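Zandum film premiere - front of house and press area checklist
Wednesday, April 24, 2024

Comments are entered under each item. Open items go to the duty manager at Tekance.

1. Auditorium capacity
Licensed for 847. Seats released for the evening: 651. Pass.
Comment: row A is held back for cast and must stay clear until the stage introduction ends.

2. Exits and gangways
All exit doors open fully from the inside. Left gangway partly blocked by a camera tripod - moved during inspection.
Comment: tripod positions to be taped on the carpet before doors.

3. Red carpet
Edges fixed along the full length. One raised seam near the sponsor board (Rora).
Comment: re-tape. Same fault was noted in March.

4. Crowd barriers
Feet locked, no gaps. Fan pen limit is 394.
Comment: steward at the pen gate had no clicker counter. Supply one.
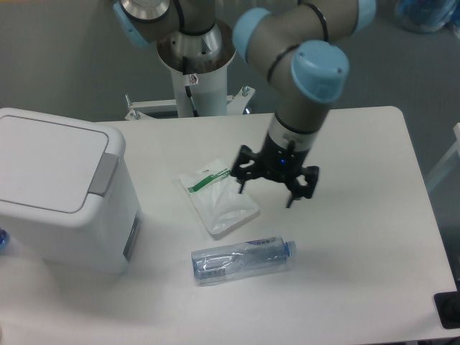

5. Interview area
Lighting stands weighted. Cables covered at both crossing points.
Comment: the stand used for the Hầu cast interviews has a worn clamp. Replace before use.

6. Electrical
Test labels in date on all lamps and speakers. One extension lead without a label, withdrawn.

7. Stage and microphones
Steps firm, handrail fitted on one side only. Radio microphones tested from the back row.
Comment: second handrail requested. Open.

8. Re-check
Items 3, 4, 5 and 7 to be seen again one hour before doors.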